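Progress report no. 2, November
Desktop teardown and parts recovery
To: Arvo Toivonen, Greltunex small grants

Hi Arvo,

You asked for something shorter than last time, so I'll try! The big news is that we're properly taking computers apart now. When I wrote the first report we were still arguing over shelving and waiting for the worktable, and the pile of office towers from Sjöberg was just sitting in the hallway getting in everyone's way.

Where we are

Sjöberg's donation came to 904 machines in all, way more than they first told us. We've had more than 100 of them open so far. That's slower than the plan, I know. The first batch was a mixed bag of models and every case seemed to open differently, so we spent a lot of time hunting for latches. The current batch is much more alike and I'm expecting the pace to pick up a good deal.

The order of work has settled down too. Side panel off, tower laid flat on the slatted table, then processor, then drive and caddy, then memory and cables. Power supply and board come out last. We tried doing the power supply first for a while (my idea, sorry) and it only meant fighting the cables twice.

One of the Dells with the processor socket already empty and the power supply still in its place:
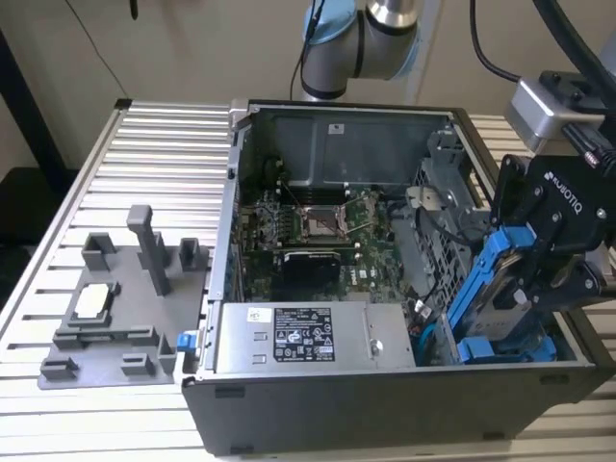
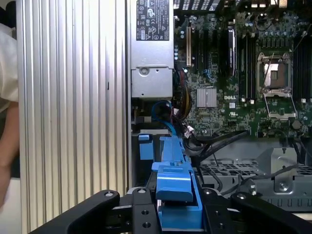
What we're keeping

Drives go into the locked cabinet with their caddies and stay there until they've been wiped and logged. The blue caddies are worth saving in their own right – the people at Brullar refurbish the same family of desktops and are always short of them. Power supplies get tested and sorted by the rating on the label. Boards with clean sockets go in antistatic bags, and anything with bent pins goes straight to the metals bin. I was too hopeful about those early on and kept a whole shelf of boards we'll never sell.

Money

Spending is close to budget. The one surprise was screw bins and bags, where we've gone over by 15 percent. Jokasa has agreed to take our steel cases and pick them up from the door, so the van rental line should come in well under and cover it.

Next

I'd like to finish the current batch before we touch the taller towers. I also want to redo the log sheet, as the one we have has no room for a caddy number and people keep writing it in the margin. If you have a spreadsheet template from another grantee I'd happily steal it.

Could you let me know whether the next payment needs the new log sheet in place first, or whether the old one will do?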